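黄色いオープン棚、中古で買うのってどう思います?

1: kagamimochi_w
引っ越して半年、仕事部屋の収納がずっと決まらなくて、12月のセールでStundavgateの棚を買うか、中古で済ますか悩んでます。新品だと送料だけで3千円超えるんですよね…。中古は安いけど、つやつやの塗装って傷が目立ちそうで。持ってる人いたら教えてください!

2: nekozabuton
うちはJostdenの中古を2年使ってます。細かい擦り傷は正面から見たらほぼ分からないですよ〜。それより色! 黄色は部屋に入れると思った以上に主張します。私は好きですけど、夫には最初「売店みたい」と言われました(笑)

3: tana_otaku583
中古は反対派です。前にVenowの棚を個人売買で買ったら、棚板がわずかに反っていて本がじわじわ寄ってくる。写真じゃ反りは見抜けません。せめて実物を見に行ける距離で探したほうがいいです。

4: kagamimochi_w
反りは考えてなかった…。ちなみに置きたいのはこういう感じのです。
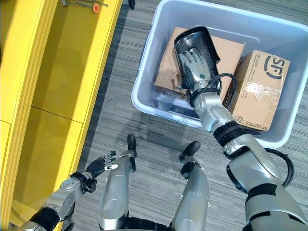

黄色のオープン棚(2段)と、グレーの収納ボックス。床はグレーのカーペット。

5: nekozabuton
わ、いい黄色! グレーの床と合いますね。角が丸いのも好き。これなら私は中古でも買っちゃうな。

6: tana_otaku583
色がいいのは認めます。ただカーペットの上に置くなら、脚や底の下に板を1枚かませるのをおすすめします。重い本を入れると毛足が沈んで傾くので。うちは3ミリのベニヤで落ち着きました。

7: yoru_no_dango
横からすみません、板は賛成だけど3ミリは薄くないですか? 私はもっと厚いのを敷いてます。あと箱のほう、段ボールのまま中に入れておくと結局開けなくなるので、先に中身を出すのが勝ちです。経験者は語る。

8: tana_otaku583
>>7
本棚の大きさ次第かと。うちのは159センチ幅で、3ミリでも問題なかったです。

9: kagamimochi_w
段ボール、耳が痛いです…半年開けてないのがあります。とりあえず週末に近所のリサイクル店を回って、反りを見てきます。定規持って行けばいいのかな?

10: nekozabuton
定規でもいいし、棚板に目線を合わせて横から覗くだけでもけっこう分かりますよ。いいの見つかったら報告待ってます!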